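Sirolberg Opens Second Home Office Reuse Center in Plarngate

PLARNGATE – The Sirolberg Foundation announced in November that its second reuse center for home office furniture and equipment is now open to residents of Plarngate and the surrounding townships. The center, on Buchanan Street, accepts desks, chairs, shelving, monitor stands, lamps and filing cabinets in working condition and offers them at no charge to households, students and small nonprofit organizations.

The opening follows the first center in Flimau, which will continue to operate on its current schedule. Both locations will share one inventory system and one delivery service, so that an item donated at either site may be requested from the other.

"A proper place to work or study at home should be within reach of every household in our region," the Foundation said in a statement. "Many residents have furniture they no longer need. Many others are working at a kitchen counter or on the edge of a bed. The Buchanan Street center gives both groups a simple way to help each other."

A Growing Need

Demand for home office furniture in the region has changed in character over recent years. Requests once came mainly from students at the start of the school year. They now arrive in every month and come from remote employees, job seekers attending online interviews, adults enrolled in evening courses, and family caregivers who handle medical and financial paperwork at home.

The Flimau center has placed more than 2000 items since it opened. Desks remain the most requested category, followed by adjustable chairs. Smaller accessories are also in steady demand, particularly those that help a household fit work equipment into a shared room.

At the same time, local offices that have reduced their floor space often hold good furniture in storage. Disposal fees, moving costs and uncertainty about where to send surplus pieces have led many firms to delay a decision. Under the Plarngate program, businesses donating ten or more items may schedule a free pickup, and each donor will receive an itemized receipt.

How the Center Works

Residents may visit in person or submit a request form by mail or online. Proof of address in Plarngate, Flimau or one of the participating townships is required. Proof of income is not. Each household may receive one desk, one chair and up to two accessories in a calendar year, with additional items available on request where more than one person in the home works or studies.

Items are inspected on arrival, cleaned, and given a short written record that lists dimensions and any repairs made. Pieces that need minor work are sent to the repair room at the rear of the building. Pieces that cannot be repaired are taken apart so that hardware, drawer runners and sound panels may be used again.
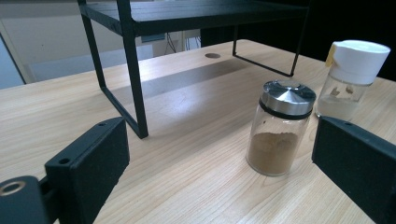 Is there a charge for delivery to households?

Delivery is free to any address within the participating townships for residents who cannot collect an item themselves, and a time is arranged by telephone once the request has been approved.

The delivery service operates from a single van based in Plarngate, with regular runs to Flimau. Crews will carry furniture to the room where it will be used, including upper floors, provided that stairways allow safe passage. Residents are asked to measure doorways and hallways before confirming a request. Assembly is included for all desks and shelving units.

Advice on Setting Up a Workspace

In addition to furniture, the center will offer advice on arranging a comfortable workspace in limited room. A printed guide, available at the front counter, covers desk and chair height, the placement of lamps in relation to windows, safe routing of power cords, and the use of raised shelves and stands to free space on a small desk. The guide will also be available in large print.

Free evening workshops will begin at 6:30 p.m. and will be limited to 12 participants so that individual questions can be addressed. Early sessions will cover basic furniture repair, refinishing worn desktops, and planning a study area for school-age children. No tools or previous experience are needed, and registration may be completed at the front counter or by telephone.

Funding and Operations

The Plarngate center was established with a grant from the Sirolberg Foundation, which has committed to covering rent and staffing for the first 2 years of operation. Operating costs beyond that period are expected to be met through business memberships and contributions from participating townships. The Foundation will publish an annual statement of items received, placed, repaired and recycled at each location.

Member businesses pay an annual fee of $100 and receive priority pickup, use of the workshop room for staff training, and a yearly summary of the furniture they have donated. Membership is open to firms of any size. It is not required in order to donate.

"We have kept the terms short and the fee modest so that a two-person office can take part on the same footing as a large employer," the Foundation said. "Plarngate has a strong base of small businesses, and we look forward to working with them."

What May Be Donated

The center accepts desks and tables up to six feet in length, office and task chairs, bookcases, shelf units, monitor stands and risers, desk lamps with intact cords, filing cabinets with working drawers, footrests, and whiteboards. Keys should be included with locking furniture where available.

The center is unable to accept upholstered sofas, mattresses, glass-topped desks, computers, printers, or any item with water damage or evidence of pests. Donors who are unsure whether a piece qualifies are encouraged to call before bringing it to the building. Items may not be left outside the entrance when the center is closed.

Large donations should be brought to the loading door on the north side of the building. Short-term parking for donors and visitors is available beside the door, and a step-free entrance is located at the front on Buchanan Street.

Next Steps

The Foundation will review the service after its first year and will invite residents, donors and township offices to comment on opening hours, delivery areas and the range of items offered. Requests for an additional collection point in the eastern townships are already under study, and a decision will be announced separately.

Request forms, donation guidelines and the workshop schedule are available at the Plarngate and Flimau centers and at participating public libraries.

About the Sirolberg Foundation

The Sirolberg Foundation is a regional nonprofit organization that supports the reuse of household and office goods, practical adult education, and access to work and study from home. It operates reuse centers in Flimau and Plarngate and provides small grants to local repair programs.

Media Contact
Communications Office
Sirolberg Foundation
Buchanan Street, Plarngate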